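**Cleltach bench, student project notebook - October, afternoon session**

Carrying on from the Oldale notes. Task is unchanged: one arm, coloured water, transfers between vessels on the white table, all of it scored on the Pramville round sheet. The sheet gives marks for grasp, lift, tilt, pour and return, 5 stages, and takes marks off for anything left on the table surface.

Started 14:10. Controller came up on the second attempt. The first attempt stopped on a joint limit warning at the wrist, same as last month, cleared by jogging the joint back by hand and re-homing. I have written the re-homing steps on the inside cover.

Layout as agreed: tube rack in the middle, beaker and bowl on the arm's side. Yellow and blue in the tubes. Food colouring only.

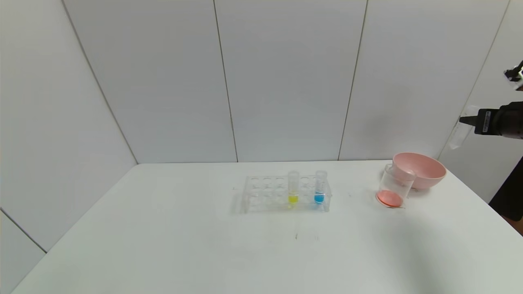 Head camera calibration was redone before any runs. The old file gave a reprojection error that was fine at the centre of the table and poor towards the back. The new file is saved as run set 31. Please do not overwrite it. If you need to recalibrate, make a new set and put the number here.

Clear plastic remains the main problem. Depth over the rack is mostly holes and what does come back is often the table behind it. We are now taking the rack pose from a fixed position in the config and using colour to pick out which tubes are filled. It is a fudge but the rules permit a known starting layout.

Next, grasping the small plastic vessel. Gripper force was set too high in the Oldale version. A rigid beaker will put up with it, a thin-walled container may flex and push liquid up the side. Dropped the force limit in steps and kept the closing speed slow over the last part of the travel. Approach is straight down with the fingers either side of the wall, then close, hold, check finger width against the expected value.

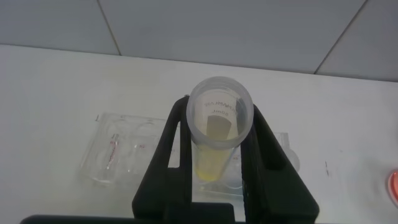
*Wrist camera, fingers at the 60mL container, yellow liquid in the base.*

The width check needs a tolerance band. At present it is a single threshold, so a container gripped nearer the rim, where it is wider, reads as a failed grasp and the program backs off. Fix: look up expected width from grasp height. Half an hour of work, left for next time.

Moved on to the wrist camera offset. Symptom: the arm arrives slightly to one side of where the plan puts it, always the same side, worse with the wrist rotated. That points to the camera-to-gripper transform and away from the arm itself. Opened the fingers over clear table and compared the midpoint between the tips with the image centre, then repeated with the wrist turned through a quarter.

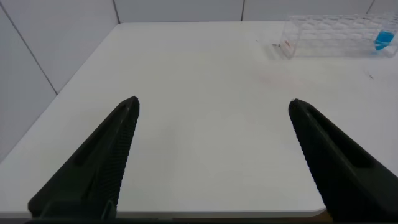
Nzioka's reply, copied from the group thread: the offset has been in the file since the finger pads were changed, so measure from the pads and leave the old tip figure alone. Also asks that the transform be given its own file so that it can be swapped without touching the planner settings.

Agreed on both. Transform moved to its own file. Value re-entered from the pads.

Pour stage. The tilt is driven by a fixed profile: quick to the point just before liquid should move, slow from there, short dwell, slow return. Profile length is 958 time steps. It could be trimmed, but the time limit is generous and the slow section is where the marks are. Bowl and beaker need separate profiles, the bowl's rim being wide and the stream correspondingly hard to place. For the bowl, the pour point is taken as the lowest point on the rim at full tilt and lined up over the centre of the beaker mouth. 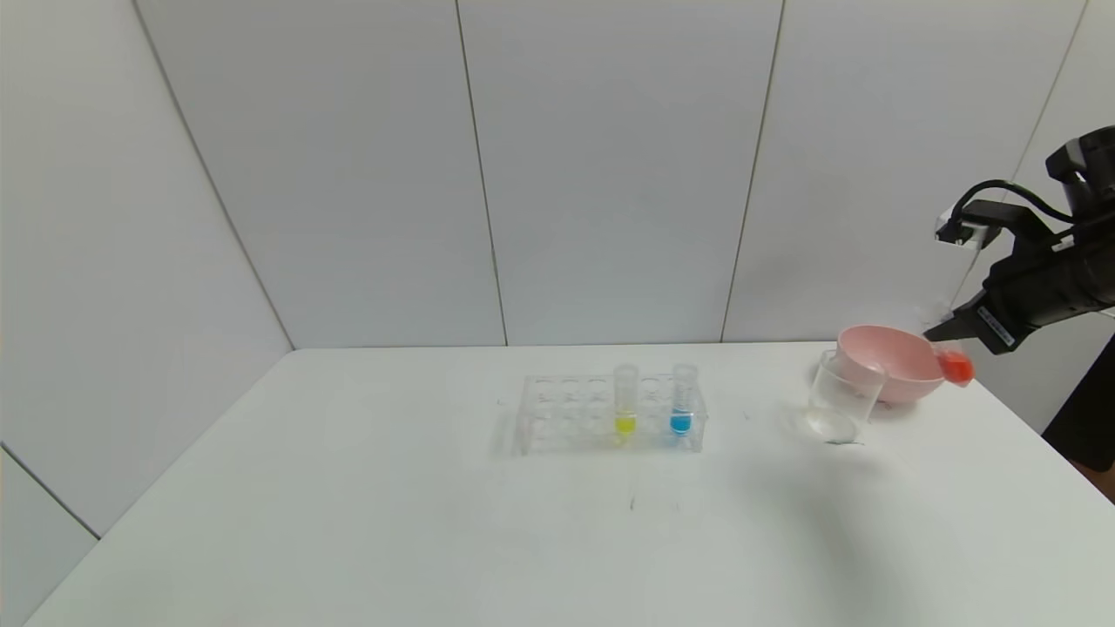
Return motion after a pour still uses the approach path in reverse. With a wide vessel in the gripper this passes closer to the rack than I would like. Added a waypoint above and back from the table so that the arm lifts before it swings. Costs a few seconds.

To do:

- width lookup by grasp height
- second tilt profile, tested with plain water first
- wipe the table down before scored runs, there are marks on it that could be confused with spills
- print 4 copies of the score sheet
- ask Pramville whether a re-grasp counts as a new attempt - the wording can be read either way

Arm parked and powered off at 16:45. Config backed up to the shared drive.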